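Laundry corner: bag it, zip it, stop losing socks

Quick one this month, the printer wants the pages by lunch. Lots of you wrote in after the March issue about the mesh bags, mostly to say yours had come open in the drum and you'd found one tight wrapped round everything else. So, mesh bags again.

Start flat. Lay the bag out on a table before anything goes in it, zip end towards you. Smooth the creases with your palm. A white bag on a white surface is a pain to see, so good light helps. Then find the pull. Sounds daft but half the torn bags I get shown were torn by somebody tugging at the wrong end.

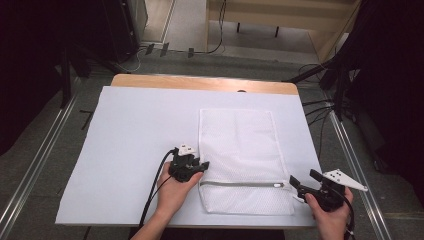 Maëlle Lavoie disagrees with me on the flat part. She fills hers hanging from a hook on the back of the door, socks straight in as they come off, and says she hasn't laid a bag on a table in years. Fair enough. Works if you've got a hook and the sort of household that uses it.

For the rest of us: open it all the way, not halfway. Small things in first, pushed right down to the far end. Tights, then bras (hooks done up, please), then anything with straps. Stop at two thirds full. A stuffed bag doesn't wash, it just goes round as a lump and the middle comes out the way it went in.

Closing. Two hands. Hold the zip strip at both ends and pull it taut, so the mesh isn't bunched underneath, then run the pull across slowly. If it snags, back up a bit and try agian. Don't force it. Mesh caught in the teeth makes a hole, and a hole gets bigger every wash.

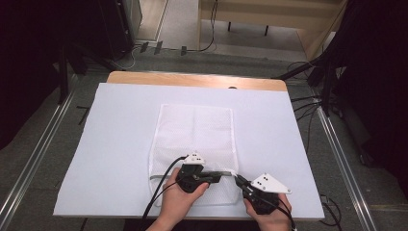
Can a mesh bag go in the tumble dryer? Check the label on the bag first. If it says low heat is fine, use low heat, but things dry slowly when they're packed together and you're often better off taking them out and hanging them up.

Other bits. Wash the bag empty now and then, they do get fluffy. Pick the fluff out of the zip with an old toothbrush. Keep one bag for cleaning cloths and dont mix it up with the others, a dab of laundry pen on the flap does it.

Karine Dufour has asked for something on wool next time, so wool it is. Send your shrunken jumper stories in, short ones please, there's only half a page.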